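손목 카메라를 갈아 끼우거나 손가락 고무를 새로 씌운 날에는 저는 이 순서를 처음부터 끝까지 다 밟습니다. 귀찮아 보이지만 한 번 손에 익으면 커피 한 잔 식기 전에 끝나고, 무엇보다 재미있어요! 양팔 로봇이 식탁 위 숟가락을 깔끔하게 집어 올리는 순간은 몇 번을 봐도 기분이 좋습니다.

# 양팔 로봇 손목 점검과 재보정: 식탁 작업용

대상은 그리퍼마다 카메라 모듈이 하나씩 달린 양팔 로봇입니다. 우리 팀에서는 왼팔을 Bukow, 오른팔을 Mudgway라고 부르고, 보정값을 저장하고 불러오는 프로그램은 Plotevance입니다. 다른 프로그램을 쓰신다면 메뉴 이름만 바꿔 읽으시면 됩니다. 손으로 하는 일은 거의 같습니다.

## 준비물

- 육각 렌치 세트 (손목 커버용 작은 것 포함)
- 보풀 없는 천, 이소프로필 알코올 조금
- 케이블 정리용 벨크로 끈
- 여분의 손가락 고무 한 쌍
- 인쇄한 보정판 (빳빳한 판에 붙인 것)
- 스테인리스 숟가락과 그릇

숟가락과 그릇은 꼭 반짝이는 걸로 준비하세요. 무광 플라스틱으로만 시험하면 카메라가 너무 편해합니다. 저는 처음에 회색 플라스틱 컵으로만 맞춰 놓고 좋아하다가, 금속 숟가락 앞에서 손가락이 엉뚱한 데를 집는 걸 보고 하루를 통째로 날렸습니다.

## 1. 전원을 내리고 팔을 받친다

비상정지를 누르고, 팔이 처지지 않게 한 손으로 받친 상태에서 구동 전원을 끕니다. 브레이크가 없는 관절은 전원이 빠지는 순간 뚝 떨어집니다. 혼자 작업할 때는 팔 아래에 두꺼운 스펀지를 먼저 깔아 두세요. 카메라 전원도 같이 내립니다. 켜 둔 채로 커넥터를 뽑았다가 포트가 먹통이 된 적이 있어요.

## 2. 손가락 고무

고무 끝을 손톱으로 살짝 눌러 보고, 눌린 자국이 바로 돌아오는지 봅니다. 표면이 반들반들해졌으면 알코올 묻힌 천으로 닦고 완전히 마를 때까지 기다립니다. 닦아도 미끄러우면 교체합니다.

교체는 좌우를 반드시 한 쌍으로 하세요. 한쪽만 새것이면 두께가 달라져서 물체 중심이 한쪽으로 밀립니다. 끼울 때는 끝까지 밀어 넣은 다음 비틀어 보고, 헛돌면 빼서 안쪽 먼지부터 닦습니다.

## 3. 카메라 모듈과 케이블

모듈 고정 나사는 대각선 순서로 조금씩 조입니다. 한쪽을 먼저 꽉 조이면 모듈이 눈에 안 띄게 기울고, 보정은 통과하는데 집는 위치만 틀어지는 아주 고약한 증상이 나옵니다. 렌즈는 마른 천으로만 닦으세요.

케이블은 손목에서 한 바퀴 여유를 두고 팔뚝 바깥쪽으로 내립니다. 여유가 모자라면 손목을 돌릴 때 커넥터가 당겨지고, 너무 많으면 식탁 모서리에 걸립니다. 끈으로 묶기 전에 손목을 양쪽 끝까지 손으로 돌려 보는 게 제일 확실합니다.

Behrouz Bagheri에게 배운 방법이 하나 있습니다. 케이블에 흰 펜으로 작은 점을 찍어 두고, 작업 전후로 점 위치를 비교하는 거예요. 점이 움직였으면 어딘가 당겨지고 있다는 뜻이지요. 정말 간단한데 효과가 굉장합니다.

## 4. 보정판 읽히기

전원을 다시 넣고 비상정지를 풉니다. 보정판을 식탁 한가운데 놓고 Plotevance에서 **손목 카메라 → 새 보정**을 고릅니다. 팔이 천천히 움직이며 여러 각도에서 판을 찍습니다. 그동안 식탁에 기대지 마세요. 접이식 다리 식탁은 팔꿈치만 올려도 흔들립니다.

오른팔 설정 파일은 이렇게 생겼습니다.

```
arm: mudgway
camera: wrist
gripper_open: 628
gripper_touch: 351
speed_limit: 3
```

`gripper_open`은 활짝 벌렸을 때, `gripper_touch`는 두 손가락 고무가 막 맞닿았을 때의 엔코더 값입니다. 우리 기계에서 읽은 숫자라 그대로 옮겨 적으시면 안 됩니다. 손가락을 천천히 닫다가 고무가 서로 닿는 지점에서 멈추고 값을 직접 읽어 넣으세요. 고무를 바꿨다면 이 값은 무조건 다시 읽습니다.

## 5. 식탁에서 시험하기

보정 숫자가 예쁘게 나왔다고 바로 끝내지 말고 실제 물건으로 확인합니다. 식탁을 치우고 그릇을 앞쪽 가운데에, 숟가락을 그 오른쪽에 놓습니다. 숟가락 손잡이는 식탁 앞쪽을 향하게 둡니다. 처음에는 오른팔만 움직이고, 왼팔은 옆에서 대기시킵니다.
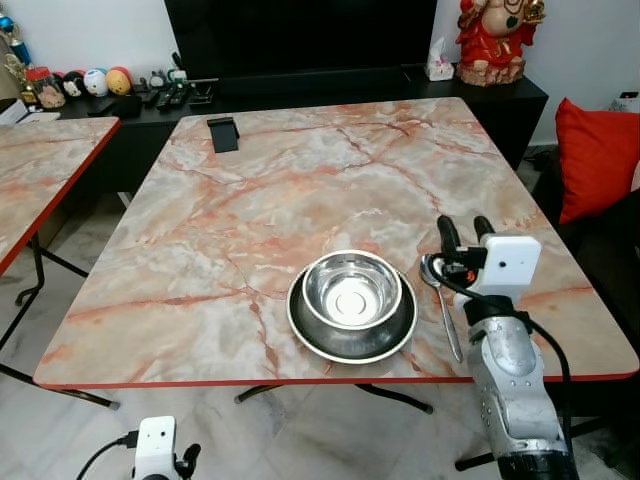
속도 제한은 처음 몇 번은 반드시 낮게 두세요. 손가락이 숟가락 위로 내려올 때 식탁에 닿는 소리가 나면 바로 멈추고 높이 값을 다시 봅니다. 고무가 상판을 누른 채로 옆으로 끌리면 새 고무도 금방 상합니다.

집는 동작은 다음 순서로 확인합니다.

1. 숟가락 바로 위까지 가서 멈춘다. 카메라 화면에서 숟가락이 두 손가락 사이에 있는지 본다.
2. 내려가서 닫는다. 숟가락이 돌아가거나 튕기지 않아야 한다.
3. 손바닥 높이만큼 들어 올리고 잠시 기다린다.
4. 그릇 위로 옮겨서 내려놓는다.
5. 숟가락 방향을 조금 틀어서 되풀이한다.

오른팔이 잘 되면 숟가락을 그릇 왼쪽으로 옮기고 왼팔로 똑같이 합니다. 마지막으로 한 팔이 그릇을 잡고 다른 팔이 숟가락을 넣게 해 보세요. 이때 두 팔의 좌표가 조금이라도 어긋나 있으면 숟가락이 그릇 테두리를 땡 하고 칩니다. 저는 이 단계가 제일 좋습니다. 소리만 들어도 보정 상태를 알 수 있거든요!

## 자주 겪는 문제

**숟가락을 못 찾거나 위치가 계속 튄다**
십중팔구 반사입니다. 천장 조명이 숟가락이나 그릇 안쪽에 그대로 비치면 밝은 점을 물체로 착각합니다. 광택 있는 상판도 마찬가지예요. 조명 각도를 바꾸거나 커튼을 반쯤 치고, 카메라 노출을 자동에서 고정으로 바꿔 보세요. 노출을 낮추는 쪽으로 조절하면 대체로 잡힙니다.

**항상 같은 방향으로 조금씩 빗나간다**
카메라 모듈이 기울었을 가능성이 큽니다. 3단계로 돌아가서 나사를 전부 풀고 대각선으로 다시 조인 뒤, 보정도 새로 합니다. 프로그램에서 숫자만 더해서 맞추고 싶은 유혹이 드는데, 그러면 팔 각도가 바뀔 때마다 또 틀어집니다.

**화면이 가끔 까맣게 끊긴다**
케이블입니다. 손목을 천천히 돌리면서 화면을 보고, 끊기는 각도를 찾으세요. 커넥터를 뽑았다 다시 꽂아도 같은 각도에서 끊기면 케이블을 바꿉니다.

**잡았는데 스르르 미끄러진다**
고무를 닦고 `gripper_touch` 값을 다시 읽습니다. 힘부터 올리지 마세요. 얇은 숟가락 손잡이는 세게 쥘수록 오히려 돌아갑니다.

## 기록과 주기

고무는 집기 1,000번마다 갈고 있습니다. Grullstead 작업장에서는 4월부터 이 주기를 쓰는데, 금속 식기를 많이 다루면 더 일찍 반들반들해지기도 하니 눈으로도 꼭 봐 주세요. 기록장에는 교체한 팔 이름, 새로 읽은 그리퍼 값, 보정 오차, 케이블 점 위치를 적습니다.

새 보정 파일을 저장할 때 이전 파일은 지우지 말고 이름을 바꿔서 남겨 두세요. 다음 점검 때 두 파일을 나란히 열어 보면 어느 값이 서서히 움직이는지 보입니다. 팔은 대기 자세로 돌려놓고, 숟가락과 그릇은 알코올이 남지 않게 닦아서 시험용 상자에 넣습니다.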